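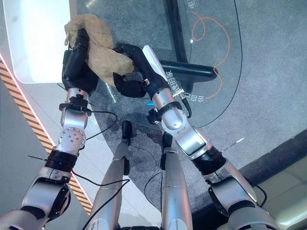
Walk-through checklist for the Gosling burial ground finds store, August, with my comments as I went along.

1. Shelving and boxes. All 136 boxes from the Vinen chapel dig are off the floor and labeled on two sides, which pleased me no end. The oldest grave marker, the 1562 one, is still on its padded board - please leave it there until Rekha Mudaliar has seen it. For wiping down the shelves, a soft beige towel, bunched up in the grip, does very nicely, but keep it well away from anything with bone in it.
OK

2. Humidity. Steady in the main room, a touch high by the back door. Yara Nseir has promised to move the coffin plates (the 1718 set, and the small ones with them) before the weather turns.
Recheck

3. Ladders. Two, both sound. The taller one wants new rubber feet, and I did say so last time!
Action needed

4. Human remains cupboard. Locked, key signed for, log filled in by hand and a pleasure to read.
OK

5. Exits and lighting. Clear all the way through. One tube flickers over the parish registers.
Replace tube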